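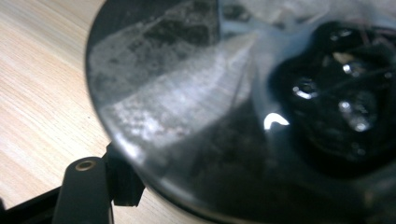 Abb. 4-1: Blick der Greiferkamera auf die dunkle Scheibe, links unten ein Greiferfinger mit Gewindeeinsatz

4 Vorführbetrieb mit dem Handgreifer

Dieser Abschnitt gilt für den Einsatz des Handgreifers Runholm bei Besuchen, Vorführungen und Tagen der offenen Tür. Für den Messbetrieb ohne Publikum gilt Abschnitt 3.

4.1 Voraussetzungen

Der Vorführplatz besteht aus einem Holztisch mit heller Oberfläche, dem Handgreifer mit Kamera, dem Aufzeichnungsrechner und einem Bildschirm für die Gäste. Die Software Szekeres muss gestartet und der Speicherort für die Vorführung ausgewählt sein. Aufnahmen aus dem Vorführbetrieb gehören in den Ordner "Besuch" und werden nicht mit Messdaten gemischt.

Am Tisch sind 2 Personen erforderlich: eine führt den Greifer, eine betreut Rechner und Publikum. Am Standort Drastitz ist Oksana Zhuravel für die Einweisung zuständig, am Standort Skolalow Pylyp Bondarchuk.

4.2 Platz einrichten

1. Tisch freiräumen und gegen Verrutschen sichern.
2. Bildschirm so aufstellen, dass die greifende Person ihn nicht verdeckt.
3. Kabel hinter dem Tisch verlegen und am Boden abkleben.
4. Greiferfinger auf festen Sitz prüfen. Lose Schrauben nachziehen, beschädigte Finger austauschen.
5. Kameraobjektiv mit trockenem Mikrofasertuch reinigen.
6. In Szekeres die Ansicht "Live" öffnen und das Kamerabild auf den Bildschirm der Gäste legen.

Hinweis: Glänzende dunkle Flächen erzeugen im Kamerabild Reflexe. In Abb. 4-1 liegt ein breiter, weißlicher Streifen auf der Scheibe, dazu kommt ein kleiner, sehr heller sichelförmiger Lichtpunkt. Ob ein solcher Streifen von der Beleuchtung oder von einem Belag stammt, lässt sich am Einzelbild nicht sicher entscheiden. Scheibe abwischen und Bild erneut prüfen. Bleibt der Streifen, Leuchte seitlich versetzen.

4.3 Greifvorgang vorführen

1. Aufzeichnung mit der Taste F2 starten.
2. Greifer öffnen und von der Seite an den Rand des Objekts heranführen.
3. Annäherung am Bildschirm verfolgen. Der Scheibenrand muss als durchgehende Kante erkennbar sein.
4. Greifer langsam schließen, bis die Finger anliegen. Nicht nachdrücken.
5. Objekt leicht anheben, kurz halten und an derselben Stelle absetzen.
6. Greifer öffnen, zurückziehen und Aufzeichnung beenden.

Ein Durchgang dauert höchstens 20 Sekunden. Längere Aufnahmen werden von der Auswertung im Vorführmodus abgeschnitten.

Hinweis: Teile dicht vor der Kamera werden unscharf abgebildet - in Abb. 4-1 betrifft das zum Teil das schwarze Bauteil rechts oben. Den Fokus deswegen nicht verstellen.

VORSICHT
Quetschgefahr zwischen den Greiferfingern. Gäste greifen erst nach Einweisung selbst und nur am Handgriff. Kinder führen den Greifer ausschließlich gemeinsam mit der betreuenden Person.

ACHTUNG
Freiliegende Leitungen am Objekt nicht mit den Fingern des Greifers fassen. Verfängt sich eine Leitung, Greifer öffnen und Leitung von Hand lösen.

4.4 Nach der Vorführung

Aufnahmen am Rechner durchsehen und Fehlversuche mit "V" kennzeichnen. Danach Kamera trennen, Greifer in den Koffer legen und die Finger in geöffneter Stellung verriegeln. Störungen mit Uhrzeit in das Gerätebuch eintragen. Fehlercode 19 (Kamera nicht gefunden) wird nur eingetragen, wenn er nach einem Neustart wieder auftritt.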